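Home Tickets Knowledge Base My Account Log Out

Invoice numbers skipping after the December update
Opened by: Octavio Henríquez
Product: Feltoler desktop
Status: Waiting on support

Hi team, me again, sorry! I do the books for Echeverría (small parts supplier, two of us in the office) and since Feltoler updated itself our invoice numbers have gone a bit feral. The last good one was 2,000. The next one I made came out as 2,236, and the one after that went back to 2,001 like it had never happened. I haven't touched the numbering settings in years, I had to go hunting just to find the page.

I've tried the usual stuff. Closed it, opened it, restarted the computer, logged out on the other machine in case the two were fighting. Same thing. I also made a test invoice with a single line on it and no customer, and that one wouldn't save until I picked a tax code, so I don't know if that's related or just how it is now.

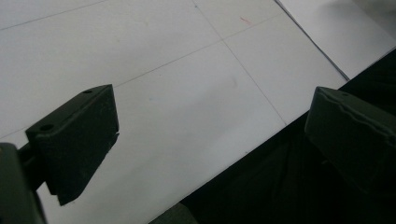

The error, when there is one, says "sequence in use" and has an OK button and nothing else. It comes up more often if I've got the customer list open in the other tab. My colleague gets it less than I do but she mostly does quotes, and quotes seem fine.

Update 9 December 2022

Thanks for the quick reply! I cleared the local cache the way you said (it took ages, there were more than 1,000 files in that folder) and the numbers behaved all morning. Then after lunch I imported the orders from Itar and it jumped again. So I reckon it's the import. Itar puts its own reference in a column called Number, and I'm wondering if Feltoler has started reading that as the invoice number. It never used to, the column's been there forever.

I did a small import of 20 orders with that column deleted and they all came in properly, in order, no error. Did it again with the column left in and got the jump straight away.
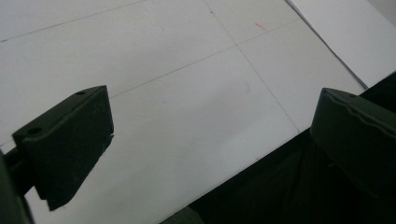 Couple of questions then. Is there a setting to make the import ignore that column, or do I have to delete it every time? And what do I do about the odd invoice? It's already gone to the customer (Stident, they're lovely but their accounts department is fussy) and I'd rather not cancel it and send a new one if I can leave a note on it instead.

I've attached the export with the column and the one without. Happy for you to remote in on Monday, any time after ten is good, just ring the office first because I'll need to get everybody out of the program.

Cheers,
Octavio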